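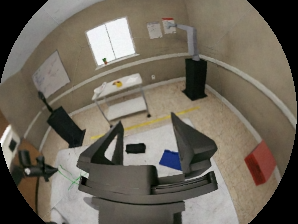
Zumdale Rambling and Travel Club: Members' Forum

Home | Walks | Trips Abroad | Forum | Log in
Search this forum Go

Topic: Kustano old town, is the "authentic" tour worth it?

harbourmouse
Has anyone done the Kustano walking tour with Arellano? They want 89 a head for five hours, "far from the tourist trail". I count that as a warning. If a firm takes a coach party somewhere every morning, it's on the trail.

Ashok Rajput
Did it in January. The guide knew her stuff and the temple courtyard was lovely before the crowds came. Lunch was fine. I'd go again.

tin_kettle
Did it include the silk shop, Ashok? Ours did. We stood in there for the best part of an hour while a man threw scarves at my wife.

Ashok Rajput
There was a shop, yes. You could wait outside.

tin_kettle
In January?

bram62
You're both being a bit hard on them. I first went twenty-odd years back and people would cross the road to look at you. You needed a guide just to order soup. Still quite handy if you can't read the signs.

harbourmouse
Can't read the signs, but I can point at soup. And the leaflet says "meet a local family". Same family every day, presumably? I'd like to know what they get out of the 89.

bram62
Fair question, no idea.

ovalgreen
We skipped it and got the number 3 bus from Proltard station to the city wall. Two of us, cost next to nothing. Got off at the wrong stop and had dumplings there. Didn't see the courtyard though, so Ashok wins that one.

harbourmouse
Does the 3 run after dark?

ovalgreen
Last one back was 9.40pm when we went. Check the board at the station, the website was wrong.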